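Reset rules for tabletop tasks - what do you all do?

prorkum_fan
We finally wrote ours down and I love it! Gripper starts open and clear of everything, bowls empty, nothing on the table that isn't in the task. Two people check the layout before each batch.
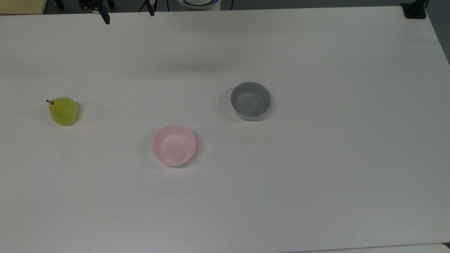

We also shift the objects a little every 4 runs, so the arm can't just learn one spot.

stonix22
Every 4? Far too rare. Move them every run or your results flatter you.

hastero
Disagree, stonix22. Small blocks let you tell a bad grasp from a bad layout. We did around 800 runs that way in March.

stonix22
Fine, but then write the positions in the log.

prorkum_fan
Ooh, yes - adding that tonight. Does anyone log the lighting as well?

hastero
Just blinds up or down.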